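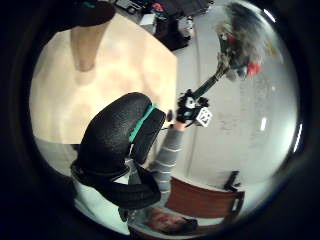 Dust is one of those subjects where grown-ups sound very sure of themselves. You may have been told that it is mostly dead skin, that house plants eat it, that a feather duster only moves it somewhere else, and that plastic or silk flowers never need looking after. Some of that is partly right and some of it is a story that people pass along. A fluffy gray duster on a slim black handle looks like it should settle at least one of these questions, but looking right and doing the job are different things, and a shaggy gray head with a red tuft in it can be full of dust or perfectly clean and look much the same to you. So we are going to take the claims one at a time and ask how anyone would know.

What is dust made of?

Dust is a mixture. If you looked at a pinch of it under a microscope you could find bits of thread from clothes and blankets, tiny grains of soil that came in on shoes, pollen, hair, crumbs, specks of paint, and yes, flakes of skin. People shed skin all the time. The flakes are much too small to notice.

But is it MOSTLY skin? You will read that in plenty of places, and you should raise an eyebrow. The mix changes from home to home. A house beside a dirt road will have a lot of soil in its dust. A house with three dogs will have a lot of dog. A room where no one has been for a month has no people in it dropping skin, and dust still settles on the shelves from what was already floating about or blew in. One number for every house in the world can't be right, so when somebody gives you one, ask which house they mean.

Why does it land on top of things?

Gravity pulls on dust the same way it pulls on you. The specks are so light that moving air can hold them up for a long time, which is why you see them drifting in a beam of sun. When the air goes still they sink. They end up on any surface that faces the ceiling: tabletops, the upper side of leaves, the rims of vases, the tops of doors (go and check, if you can do it without climbing on something silly).

They land on sides too, just less. Smooth upright things can pick up dust by static electricity. That is the same small pull that makes a balloon stick to your sweater after you rub it.

Do fake flowers need cleaning?

The label may say "no care needed." Read that carefully, with your thumb over the price. An artificial flower needs no water and no light, which is true, and that is probably what the label means. It doesn't say the flower will stay clean. Petals are little shelves. A bunch with big orange blossoms and lots of small pale ones has shelves facing every way, and all the gaps between them hold on to fluff.

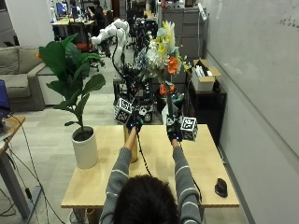 A real cut flower gets thrown out after a week or so, dust and all. The fake one stays for years. So the flower that "needs no care" is the one that gets a chance to go gray, and people tend not to notice it happening. Color changes slowly when dust builds up, and our eyes are poor at spotting slow changes. If you want to test this, wipe one petal with a damp cotton swab, leave its neighbor alone, and look at the two side by side.

Take the flowers out of the vase before you dust them. With the stem in one hand you can turn the bunch around and get at the back, and the vase can be cleaned by itself. Start at the top blossom and work down the stem. If you do the bottom first, whatever falls from the top will land on the part you just finished.

I should say that I have met people who wash theirs in the sink. That may be fine for plastic petals. For cloth ones I'd want to see it tried on one leaf first, as dyes can run and glue can let go.

Does a duster clean, or does it just push?

People have been arguing over this one for ages, and companies are no help. There's a duster called the Hitum whose package promises to "lock in" dust with 852 fibers. Who counted? And would 851 have been a problem? The number tells you nothing about whether dust stays on. You would need to know what the fibers are like, how close together they are, and whether anyone compared it with a plain cloth.

Fluffy fibers can hold dust in two ways. Specks get tangled between the strands, like burrs in a dog's coat. And some fibers build up static when they rub on a surface, so specks cling to them. Both of these work better when you move slowly. Flick the duster about like a wizard and you stir up the air, and a good part of the dust takes off before the fibers can catch it. Ten minutes later it is settling back down while you are off having a snack.

So my answer is: partly. A fluffy duster picks up some and pushes some. A slightly damp cloth usually picks up more on a flat table. On a bunch of flowers with narrow gaps the cloth is clumsy and the fluffy head gets in where it can't. Use whichever fits the thing in front of you, and shake or wash the duster afterward, well away from what you just cleaned. A duster full of dust is only a way of carrying dust around.

What about the plant?

Living leaves collect dust as well. A fiddle-leaf fig has broad, glossy leaves, and big leaves make big landing places. You will hear that dust "chokes" a plant. Plants do take in gases from the air through very small openings, but on many kinds most of those openings are on the underside of the leaf, where less dust lands. The better reason to wipe the leaves is light. Leaves need light to make food, and a thick gray coat blocks a share of it. How thick does it have to be before the plant minds? I have looked for a good answer and I haven't found one I trust, so I won't give you a number.

Use a soft damp cloth and put your other hand under the leaf to hold it up. Skip the milk, the mayonnaise and the banana peel. All three get recommended for shine. They leave a film behind, and a film is sticky, and you already know what sticks to it.

Watering is a separate job, and the soil in the pot will tell you more than a calendar does. Push a finger in up to the first knuckle. If it feels damp, leave it alone. "Water every Wednesday" is a rule for people who like Wednesdays. The plant has no idea what day it is.
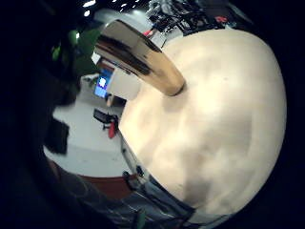

Round and cream-colored, with a curved brass-colored spout.

Look at spouts for a minute, if you like asking what shapes are for. A narrow one lets out less water at a time than a wide one, so it is easier to stop pouring when you mean to. People also say a curved spout "waters more gently." Does it? How fast you tip the thing surely matters as well. You can try it over a sink: pour from a jug with a wide lip, then from something with a thin spout, and see which one splashes. Do it more than once. One try can fool you.
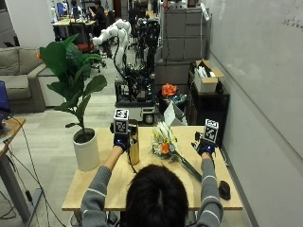 TRY IT YOURSELF: THE TWO-VASE TEST

You need 2 vases or tall jars that are as alike as you can find, a dry fluffy duster, a soft cloth, a little water and a flashlight. Shiny things are best. A tall gold-colored vase shows smudges well, and a smudge is evidence.

Put both vases on the same table, side by side. Leave them for ten days. No one is allowed to touch them, and that includes helpful relatives.

When the time is up, make the room as dark as you can and shine the flashlight low across the rims and the table. Dust that you can't see from above will show up clearly in light from the side.

Now hold the first vase steady near the bottom and dust it from the rim down. Clean the second with the damp cloth, also from the rim down. Shine the light again. Which one has more specks left? Check the table around each vase too, as dust that got pushed off had to go somewhere.

Before you write down a winner, be hard on yourself. Was one vase closer to a window? Did you rub the second one for longer? Did you already have a favorite? I did. I expected the cloth to win easily, and on the tabletop it did, but it left water streaks on the vase and I couldn't tell streaks from dust until they had dried.

A reader named Sivis sent in results from 49 tries, mostly with jam jars, and the duster and the cloth came out closer than I would have guessed. I'd still like to know how fast the duster was moving. If you run the test, write down the speed, even if all you can put is "slow" or "fast."

WORDS TO KNOW

Artificial: made by people, like a flower of cloth or plastic.

Fiber: a very thin thread.

Pollen: a fine powder made by flowers. Artificial flowers don't make any, though they can collect it.

Static electricity: electric charge that builds up on a surface, often from rubbing.

Evidence: something you can check that helps show whether a claim is true. A package saying "852 fibers" is a claim.

Written by Mirjam Michiels for the Brikamier children's pages. Next month: do onions really have to make you cry?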